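Domestic Interiors, handout 4: pattern
2/16/24

These notes cover what we got through and the part we didn't, which was most of it. The reading for next time is at the end, where it can be safely ignored.

## Why cover a wall at all

Plaster is dull, and for a long time it was also ugly. It cracked, it stained, it shed bits into the soup. Hanging something over it was the obvious answer, and the rich used tapestry, which kept out draughts and cost as much as a farm. Everybody else used painted cloth, limewash, or a firm decision not to look. Paper came in as the cheap imitation of the expensive thing, and much of its history is the story of paper pretending to be something else: tapestry, silk, velvet, leather, marble, and in our own day bare brick. (People pay to have plaster put over brick, then pay again for paper with brick printed on it. Do not write this in the essay. I have read it in the essay.)

Terms you need:

- **Repeat**: the distance before the pattern starts again. Large repeats waste paper, and small ones make you feel slightly unwell.
- **Drop match**: a pattern that only lines up if the next strip is shifted down. The source of a great deal of domestic unhappiness.
- **Ground**: the background colour, laid first.
- **Flock**: chopped wool stuck on with glue to look like cut velvet. Collects dust with real dedication.
- **Block print** and **roller print**: by hand, one colour at a time, or by machine, all the colours at once and slightly out of line.

## The floral problem

Flowers are the default. Given a blank surface and no instructions, a European pattern maker will put a rose on it. There are sensible explanations to do with embroidery, imported cottons and the garden as a sign of leisure, and you should know them. You should also know that flowers are forgiving to print. A stripe that wanders is a bad stripe. A petal that wanders is a petal.

Early florals are flat and orderly. Later ones go in for shading, until by the middle of the nineteenth century you could buy cabbage roses that seemed to lean into the room and listen. The reformers hated this. A wall is flat, they said, so the pattern should be flat too, and a carpet of realistic roses invites people to tread on flowers. Their own designs were full of flowers, of course, only better behaved. 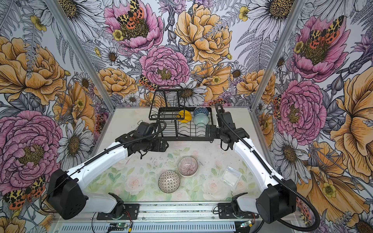
The hand-drawn look deserves its own paragraph, as it is the one you will meet most often in shops. It imitates a sketchbook: thin outlines, loose leaves, a stem that doesn't quite meet its flower. It is usually printed by machines of great precision, which reproduce the same charming slip of the pen every time the repeat comes round. Once you have spotted the slip you will see it all the way down the wall. I once stayed in a guest room papered this way and knew one particular bud very well by morning.

## Case study: the Hunau sample books

We have two of the sample books from the Hunau works on loan, and you may handle them with clean hands and no coffee. Between them they hold 198 papers. The first book is aimed at drawing rooms and the second at everywhere the family hoped visitors wouldn't go.

Compare them. The drawing room papers have large repeats, heavy grounds and names that suggest abroad. The back bedroom papers have small sprigs on cream, cost a fraction of the price and are, to most modern eyes, far nicer. Taste has turned right round since, and the sprigs are what everyone now copies. The 2000 revival range sold under the Warnholm name takes its best seller from the second book, page for page, and presents it as fit for a manor house. It was made for a maid's room.

Note too the pencil marks in the margins. Someone at the works wrote "no" beside a good many designs, sometimes underlined. We don't know who, and I would have liked them very much.

## Matching, and its enemies

Fashion swings between wanting everything to match and being appalled by it. At the matching end you get wall, curtain, bedspread and lampshade in one print, so that a guest in the wrong dressing gown could vanish. At the other end you get the rule that no two patterns should share a room, which is usually laid down by someone with a white sofa.

Most real rooms sit in between, by accident. A floral wall meets a floral cloth that came from somewhere else, and after a few years nobody in the house sees either. Historians should be grateful for these rooms. Planned interiors tell you what was in the magazines. Accidental ones tell you what was in the cupboard.

## For next time

Read the Nikzad chapter on ceilings (short) and the Ornen pamphlet on paste (not short, but there is a good bit about mice). Bring a scrap of patterned paper or cloth from home, with the repeat measured in centimetres.

The essay is due in October. It is worth 100 marks, and several of them are for spelling "chintz".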